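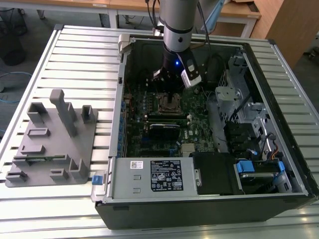
Office Desktop Teardown: Final Report
Rhona Cairns and Hemant Bhatt
Jul 13, 2025

1. What we set out to do

Our brief was to take a retired office desktop, open it, name everything inside, and judge how easily a person with ordinary patience could repair it. The course handout calls this "serviceability." Hemant called it "finally being allowed to."

2. Working position

We laid the tower on its side with the panel off, so the board faced up. The first attempt was made with the case standing, and it cost us one screw, later found in Rhona's shoe. On its side, the machine behaves like a shallow drawer, and dropped screws at least stay in the building.

3. What is inside

The motherboard takes up the middle of the case, with the CPU socket in the center of it and the memory slots in a row next to it. The power supply lies along one side and carries a specification label with more certification symbols than either of us could identify. We looked up 6 and gave up.

The manufacturer likes blue. The expansion-slot brackets are blue, the release tab by the power supply is blue, and the clips on the hard drive are blue. We took this to mean "pull here," and for the clips and the tab we were right. Points to the designer, who has clearly watched people like us work.

The metal drive cage has black cables running through it. These gave us the most trouble. We labeled each one with masking tape before unplugging it, in Hemant's handwriting, which then had to be decoded by Hemant.

4. Results

Removing the hard drive took us four minutes. Removing the memory took less, once we stopped being polite to it. Reseating the cables took most of an afternoon and one argument. We scored the case 14 out of a possible 20 on the Dubey worksheet, losing most of the points on cable routing.

5. What we would change

Photograph the cables before touching them. Use a magnetic tray. Agree in advance on who holds the screwdriver. Rhona would also like it recorded that she asked for a second screwdriver in week one.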